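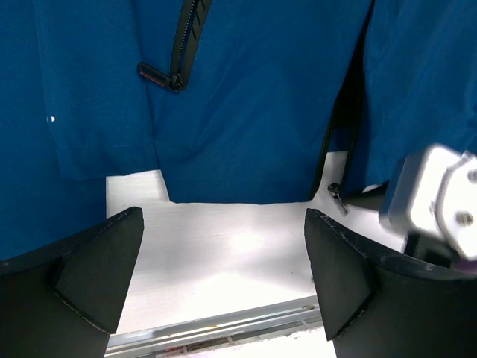 Wilcombe demande, dans le fil de relecture du guide d'annotation, qu'une veste dont les fermetures ne sont pas entièrement remontées soit tout de même classée « pliable en l'état », faute de quoi la moitié des vêtements d'extérieur sortirait du lot. La demande est acceptée. La règle figure dans la section « États » ci-dessous et remplace celle de la version 1.

Kiren-Vestes – fiche de données

Version : 2
Mise à jour : avril
Langue des annotations : français
Portée : pliage à plat de vêtements d'extérieur munis de fermetures à glissière

Contenu

Le jeu réunit 500 séquences de pliage de vestes sur table. 300 séquences partent d'un vêtement posé en tas, les autres d'un vêtement déjà étalé. Chaque séquence porte sur un seul vêtement et se termine soit par un pli validé, soit par un abandon annoté comme tel. Les abandons sont conservés dans l'archive.

Vêtements

Vestes légères en tissu synthétique, avec ou sans capuche. Les doublures épaisses, les duvets et les cuirs sont exclus. Les tissus lisses glissent sur eux-mêmes et gardent mal le pli ; ils ont été retenus pour cette raison. Les vêtements sont repassés à basse température avant leur première séquence, puis plus du tout.

États

tas : aucun panneau n'est identifiable dans son entier.
étalé_partiel : le corps est reconnaissable, une manche au moins est repliée ou passe sous le corps.
étalé : dos à plat, manches écartées, col orienté vers le fond de la table.
manches_rabattues : les deux manches reposent sur le corps.
plié : rectangle fermé, ourlet aligné sur le col.

Fermetures : l'attribut « glissière » prend les valeurs ouverte, fermée, partielle ou inconnue. La valeur partielle n'entraîne plus d'exclusion. Lorsque plusieurs glissières sont visibles (poches comprises), chacune reçoit sa propre ligne. Ne pas déduire la position d'un curseur caché dans un pli – noter inconnue. 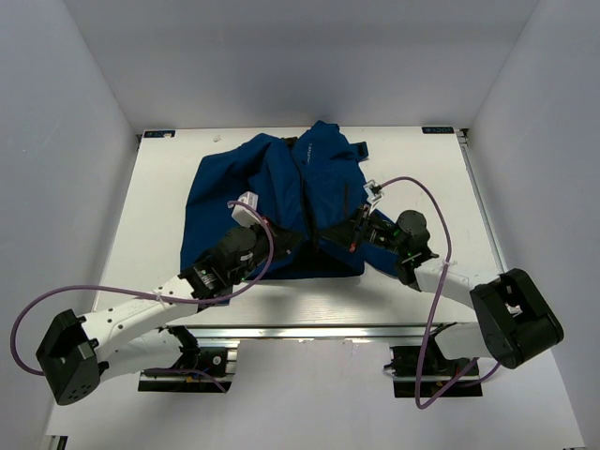
Le passage de étalé_partiel à étalé reste la transition la plus longue à annoter. On marque le début au premier déplacement d'un panneau et la fin lorsque plus aucun bord n'est recouvert. Un ourlet roulotté sur lui-même compte comme recouvert. Une manche vrillée mais dégagée du corps ne compte pas.

Ordre de pliage de référence

1. Dégager les manches et aplatir le corps.
2. Aligner les deux devants, glissière au milieu.
3. Rabattre la manche gauche, puis la droite.
4. Replier les côtés vers l'intérieur.
5. Ramener l'ourlet vers le col, en un ou deux plis selon la longueur.

L'inversion des manches à l'étape 3 est admise et signalée par l'attribut « ordre_manches ». Toute autre inversion est notée « hors_ordre ».

Champs

id_seq : entier
id_vetement : entier, stable d'une version à l'autre
etat_initial, etat_final : voir « États »
glissiere : liste
ordre_manches : GD ou DG
remarque : texte libre, souvent vide

Répartition

Le sous-ensemble Lemgate sert à l'apprentissage, Štefanec à la validation. Aucun vêtement n'apparaît dans les deux. 16 séquences ont été retirées de Štefanec après la version 1 pour erreur d'identifiant ; elles ne sont pas comprises dans le total donné plus haut.

Limites connues

– Les teintes sombres sont surreprésentées. Le fond des plis y est difficile à lire et les désaccords entre annotateurs s'y concentrent.
– Les capuches n'ont pas d'état propre. Elles suivent celui du corps.
– Les pressions et les bandes autoagrippantes ne sont pas annotées.
– L'attribut « remarque » n'a pas été harmonisé : on y trouve « manche dessous », « manche sous corps » et « m. sous c. » pour le même cas.

Compatibilité

Les fichiers de la version 1 se lisent sans conversion, à l'exception du champ glissiere, qui était une valeur unique. Le script convertir_glissiere le transforme en liste à un élément.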